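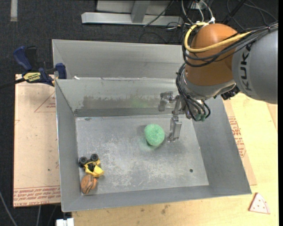

灰色の大きい金属の箱、きょうの底。黄緑のスポンジみたいなのと、隅っこに黄色と黒の小さい車。

片付けの話を少し長めにします。お茶でもいれて、ゆっくり付き合ってくださいね。さっき自分の分をいれたら、だいぶ濃くなりました。

わたし、深い箱の底に小さいものがぽつんといる眺めが昔から好きなんです。おもちゃ箱でも道具箱でも、上までぎっしりのときは「ああ、やらなきゃ」と思うだけなのに、底が見えてくると急に一個ずつの顔が見えてくるというか。うまく言えないけど、わかってくれる人いますよね、きっと。

で、この車です。手前の左の角で、斜めに傾いたままになっている子。小さい車って、どうしてか角に行くんですよね。うちの実家のおもちゃ箱でもそうでした。大きいぬいぐるみや積み木を出して、出して、もう終わりかなと思って覗くと、角に車。

妹なんか、片付けのとき最初に角へ手を突っ込んでました。宝探しのつもりだったらしいです。爪の間が真っ黒になるので母には不評。

黄緑のほうは、丸っこくて、片方の端がちょっとだけ細くなっていて、つぶつぶの模様が入っています。わたしは「スポンジっぽいやつ」と呼んでます。正式な名前は知りません。和菓子に見えるという意見もあって、そう言われてからわたしもお茶請けにしか見えなくなりました。

下の金属にうっすら緑が映っているの、気づきました? こんなに擦り傷だらけの底でも映るんだなあと、しばらく見とれてしまいました。新品のぴかぴかだったらもっとくっきり映るんでしょうけど、このぼんやりした緑のほうがわたしは好き。春先の水たまりみたいで。

金属の箱の話もさせてください。というか、たぶんこっちが本題です。

前に住んでいたSarnbridgeの家には、玄関を入ってすぐのところに古い金属の箱がありました。写真のよりずっと小さくて、浅くて、ふちが少し曲がっていて。鍵も手袋も飴も、買ってきた電球も、とにかく帰ってきたらみんなそこへ入れてしまうんです。

布のかごや木の箱もいろいろ試したんですよ。でも結局あの箱に戻りました。音がいいんです。鍵を入れるとカラン、飴だとコツ、手袋は黙って入っていく。玄関でカランと聞こえると、台所にいても「あ、帰ってきた」とわかる。あの音が夕方の合図でした。

引っ越すときにLụa Đồngさんに譲りました。いまは植木鉢の下で土を受けているそうです。出世なのかどうか、わたしには判断がつきません。でも元気そうで何より。

そのあと新しい家用に、Stimoraという小さな道具屋さんで似たのを買いました。3,000円。店先でだいぶ迷って、ふたつ並べて指の背で叩いて音を比べていたら、お店の人に「叩いて選ぶ方は珍しいです」と笑われました。スイカじゃないんだから、と自分でも思いましたよ。でも低い音のほうを選んで正解だったと今でも思ってます。

さて掃除の話。金属の箱の手入れについて前にも質問をもらっていたので、この機会にまとめて書いておきますね。あくまでうちの玄関の箱でやっているやり方です。

まず全部出す。当たり前みたいですけど、ここを省いて「よけながら拭く」をやると、よけたものの下だけがいつまでも拭けません。小さい車なんかまさにそれで、右へよけ、左へよけ、最後は角に戻っている。思い切って新聞紙の上に並べてしまうのがいいです。

出したら乾いた刷毛で、奥から手前へ。うちでは古い料理用の刷毛を使っています。四隅は毛先を立てて、とんとんと。ここで砂やら紙の切れ端やらが、びっくりするくらい出てきます。

紙の切れ端といえば、写真の箱と奥の区画のあいだ、盛り上がったところの左寄りに白い小さいものがありますよね。ああいう切れ端、わたしは見つけると気になって仕方ないんです。底ばかり見ていると、ふちや仕切りの上って案外見落とすんですよ。自分の家でも、棚の上のレシートに春まで気づかなかったりします。

刷毛のあとは、ぬるま湯で固く絞った布。それでだめなら食器用の洗剤をほんの少し。ほんの少し、ですよ。たっぷりつけると今度は洗剤を落とすのに何度も拭くことになって、腕が先に参ります。わたしは一度それで夕飯を作る気力まで使い果たしました。その日はうどんでした。

奥の内側の壁に、茶色っぽい灰色のもやっとした汚れが広がっているでしょう。右のほうにはうっすら緑も混じっていて。何の汚れなのかはわかりません。わからない汚れに会ったら、わたしは目立たないところで布を小さく当ててみて、布に色が移るかどうかを見ます。移れば拭けば済むことが多いし、移らなければその日はそこまで。

この「その日はそこまで」が、若いころはできなかったんです。

昔、玄関の箱の黒ずみがどうしても許せなくて、220番の紙やすりでごしごしやったことがあります。ええ、やりました。黒ずみは取れました。代わりにそこだけ白っぽい雲みたいな跡ができて、黒ずみよりずっと目立つ。仕方なくまわりもこすって、なじませようとして、雲が入道雲になりました。

Jyoti Semwalさんに見せたら、しばらく黙ってから「天気がよさそう」と。やさしい人です。

それ以来、うちでは紙やすりは木のものだけ。金属の底の擦り傷は、もう模様だと思って眺めています。写真の底も、真ん中から手前にかけて白っぽい傷やかすれた跡がいっぱいありますけど、わたしはこういうのを見ると年季の入ったまな板を思い出します。包丁の跡がいっぱいついた、祖母のまな板。

祖母の話を始めると夜が明けるので戻ります。

小さい車の手入れも書いておきましょうか。うちにも甥が置いていったのがいるので、たまに洗うんです。乾いた歯ブラシで車輪のまわりをくるくる。細かい糸くずや髪の毛が軸に巻きついていたら、ピンセットでそっと。引っぱると余計に締まることがあるので、巻きと反対に回しながらほどきます。

水で丸洗いするなら、そのあと伏せたり起こしたりしながらよく乾かしてくださいね。電池の入る車はもちろん別です、丸洗いはなし! 前に甥の救急車でやらかしました。サイレンが泣いているみたいな音になって、本人は「おなかすいてるのかな」と心配していました。

スポンジのほうは、うちの台所用の話になりますけど、置きっぱなしにしないのがいちばん。金属の上に濡れたまま置くと輪っかの跡がつくことがあります。わたしは立てて乾かす派で、洗濯ばさみではさんで窓辺に吊っています。見た目はどうにも間抜けですが、よく乾きます。

そういえばNgân Tháiさんに教わったこと。箱に戻すときは、小さいものから先に入れないこと。下に潜って、次に必要なときに全部ひっくり返す羽目になるから。大きいものを先に入れて、小さいのはお菓子の空き缶にまとめて上に乗せる。聞いたときはなるほどと思って、さっそく空き缶を用意しました。

ところがうちの場合、その空き缶が問題で。かわいい缶だとそこに別のものを入れたくなるんです。ボタンとか、きれいな包み紙とか。いま玄関の缶には、1月にもらったみかんのシールが貼りためてあります。車の入る場所がありません。

なので車は、また箱の角にいます。

ちなみに数えてみたら、うちの玄関の箱から出てきたものは48点でした。うち飴の包み紙がどのくらいを占めたかは、家の者の名誉のために伏せます。わたしではない、とだけ。まあ、少しはわたしです。

右手前の角の近くに、丸くて黒っぽい小さい穴がありますよね。ああいう穴、つい覗きたくなりませんか。うちの箱にも底にひとつ穴があって、飴は通らないけれどビーズは通る大きさなんです。ビーズを通したことがある人間の言葉です。下駄箱の下から、いまだに出てきます。

もしこれから大きい金属の箱を家に迎えるつもりの方がいたら、ひとつだけ。床に直置きすると、動かすたびにすごい音がします。フェルトを底の四隅に貼るか、いらないタオルを一枚敷くか。集合住宅の方は特に。朝6時に玄関で箱をずらして、家族全員を起こした者からのお願いです。

あと、壁が斜めに開いている形は拭きやすくていいですよ。まっすぐな壁だと底との境目に布が入りにくくて、割り箸に布を巻いてほじることになります。写真の箱みたいに壁が斜めだと、手のひらごと、すうっと下から上へ拭けそうで、ちょっとうらやましい。うちの次の箱はこの形にしたいなあ。玄関に入る大きさであれば、の話ですけど。

長くなりました。読み返したら、箱の話と飴の話が半々でした。すみません。

片付けの途中で手が止まって、出てきたものをじっと見てしまう時間、わたしはけっこう大事にしています。効率は悪いです。一時間で終わるはずのものが夕方までかかります。でもその間に、祖母のまな板のことや、譲った箱のことを思い出したりするので、まあいいかと。

みなさんの家の箱の角には何がいますか。よかったら返信で教えてください。写真も大歓迎です。車だったら、色も教えてくれるとうれしい。

追記。紙やすりの件で早速「うちも入道雲です」という返信をいただきました。仲間がいて心強いです。お互い、雲には触らないでおきましょう。

もうひとつ追記。刷毛はどんなものがいいかという質問、うちのは毛が少しへたった料理用のお下がりです。新しく買うなら、毛の短いもののほうが角には届きやすいと思います。料理用と掃除用は柄にひもでも結んで見分けがつくようにしてくださいね。うちは掃除用に赤いひもを結んでいます。

ではお茶をいれ直してきます。今度は薄めに。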